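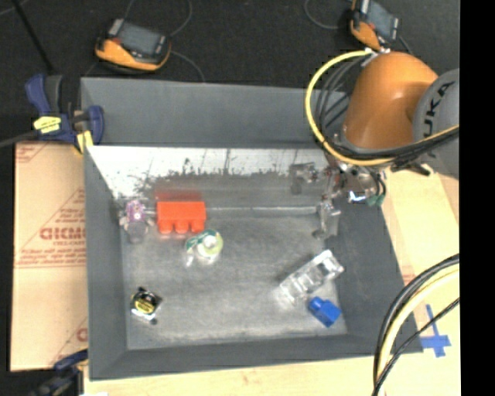 Does the Dundel grasping method need retraining when you bring in objects it's never seen?

Bjarke Kvaran
Usually you can skip it. I read the writeup twice (the March version), and the network scores grasps from depth alone, so a new shape is still just a shape. They trained on 3,000 grasps and held out 700 for testing. Clear plastic is where I'd worry, depth sensors hate it!

Vávra
depends on your gripper too

sturkden_lab
I'd add a few tries per new object anyway. We did 4 each and it helped with the shiny stuff.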